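Teltbridge Gripper Comparison, bin-to-bin set
Data card, revision 2

Summary

Teltbridge is a set of teleoperated and scripted pick attempts recorded while comparing two grippers on the same arm. Objects are moved between two sheet-metal bins standing back to back. The set contains 2113 attempts, of which 832 were made with the Plesari gripper and the rest with the Skelex. It was collected to choose a gripper for later work, and the balance of objects and start poses reflects that. It was not designed as a general manipulation benchmark.

Maintainer: Tamer Hattar
Collection finished: May
Status: frozen, label fixes only

What was compared

Both grippers are parallel two-finger designs mounted to the same wrist flange. The Plesari has the wider opening. The Skelex closes faster and has a shorter finger, so its tool center point sits closer to the wrist. The offset is stored per episode in tool.json. Do not assume one value for the whole set.

Motion commands were issued through the Nair controller in both cases, with the same speed and acceleration limits. Grip force was left at each vendor's default for the scripted runs. Teleoperated runs allowed the operator to change it, and the value is logged at every step.

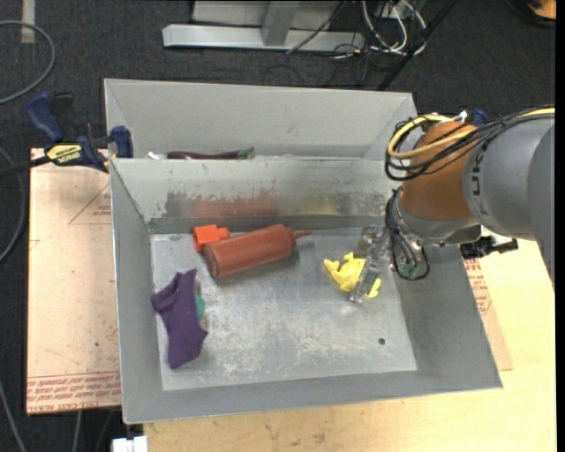

Objects were chosen for differences in stiffness and outline. The list includes plastic bottles, soft fabric items, toy food and small rigid plastic parts. Fabric was the most useful category for separating the two grippers, particularly when the item lay flat against the bin floor. Irregular toys with several protrusions were second. Squeeze bottles lying on their side gave few failures with either gripper unless the approach was along the long axis.

An attempt starts when the wrist crosses the rim plane of the source bin going down. It ends when the fingers open over the target bin, or when the operator or script aborts. Objects were not reset to fixed poses between attempts. After a run the bins were restocked by hand, and the contents list was updated in contents.csv.

File layout

episodes/ one folder per attempt, numbered
episodes/N/video.mp4 fixed workspace camera
episodes/N/state.csv joint positions, wrist pose, finger width, force setting
episodes/N/tool.json gripper name, offset, finger type
contents.csv objects present in each bin at run start
labels.csv outcome, object, gripper, mode

Outcome labels

success: object released in the target bin
drop: object lifted clear of the floor, then lost
miss: fingers closed with no object held
abort: stopped before closing
wall: finger or wrist contact with a bin wall ended the attempt

The wall label was added partway through. Earlier attempts were relabeled from video, and 126 of them changed from abort to wall.

Known problems

The arm can hide the object during the final part of the descent, more often for picks on the arm side of the bin. Use finger width as well as video when checking a grasp.

Finger width from the Skelex lags the video by up to 2 frames. No correction has been applied.

Reflections from bare metal vary across the bin floor. A background subtraction baseline trained on one run did poorly on the next.

Bins were clamped before each run, but their position was not measured again after a wall contact. Small shifts are possible within a run.

Changes

Revision 2: relabeled wall contacts, added finger type to tool.json, removed duplicate rows from contents.csv.
Revision 1: first internal release.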